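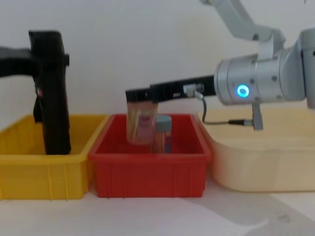

Two-arm station, bin task. The gripper on the right holds a jar of thin wooden sticks at the rim, in the red bin.

Teaching by Demonstration: Gallery

The Talavera Laboratory studies how people show a task to a robot, either by guiding its arms by hand or by operating them remotely. This page presents the work of the bin station, which opened in November under the direction of Hatsue Nakajima. It was last revised on 7 Apr 2026.

About the task

Small household containers are moved among three bins set side by side: yellow, red and cream. An operator performs each move from start to finish, and the motion of both arms is recorded as one demonstration. The jars were chosen because a grip at the rim requires careful placement of the fingers. New operators complete 20 practice runs before their work is added to the collection.

About the collection

The bin task now comprises 723 demonstrations, of which 70 were guided by hand. The remainder were performed by remote control using the Wiklow operator software. Each demonstration is reviewed by a second operator, and those with a dropped container are kept and labeled separately.

Station lead: Danilo Galang
Requests to reproduce the photograph should be addressed to the laboratory office and should name the publication in which it will appear.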